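Shared Workshops Should Keep Their Slow Projects

The shared workshop at Grelstead allots its floor space by the quarter, and every January the members are asked which builds deserve to keep theirs. The table-setting arm, known on the booking sheet as Swanson, is again near the top of the list for removal. It has used 105 hours of bench time and cannot yet be trusted with a household's dinner things.

This organization should renew it. A workshop that keeps only the builds that finish on time will soon hold nothing except shelves and birdhouses. Members at Dretville made that choice, and their electronics bench now stands idle most evenings. A slow project teaches wiring, patience and record keeping to people who would never pay for a course in them.

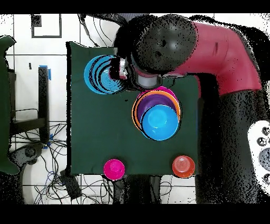
By the Workshop Chair, Grelstead Shared Workshop

Dishes are a fair test for a home machine. A plate is wide and shallow, and nested bowls leave very little rim for the fingers. Factory arms are seldom asked to deal with both on one cloth.

The cost of renewal is modest. The arm needs six square yards of floor and a parts allowance of $200. In return, its builders should publish their notes each quarter and open 11 evening sessions to other members. The Gomstead workshop has asked to send people to them, and that request should be granted.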